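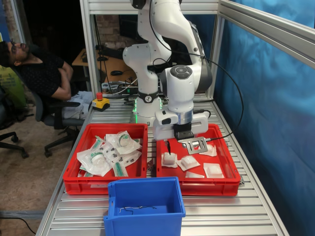 Why do bandages and syringes come wrapped up like very boring birthday presents?

Blame germs. They are on your hands, your desk and your dog (especially your dog). Most of them mind their own business, but a cut is an open door, and germs have no manners about doors.

So medical supplies get sealed in packets first and then sterilized, meaning every germ inside is killed. Some packets are treated with a gas that sneaks through the paper. Germs are too big to follow it in.

Lots of packets are clear on one side and paper on the other. The clear side lets a nurse see what she's getting. The paper side has the printing, which is small and not much of a story.

Sorting comes next. Soft pads go in one crate, syringes in another. Mix them up and somebody in a hurry grabs the wrong thing.

And if a packet is torn? Out it goes, even if it looks fine. Germs are much too small to wave at you.

438 shares | 2 comments

Esi Ankrah: My son now wants his sandwich sterilized.

Yolanda Cantero: Read this to my class. They had 47 questions, mostly about the dog.

More to read
Why Do Scabs Itch?
Where Does Earwax Go?
Who Invented the Sticky Bandage?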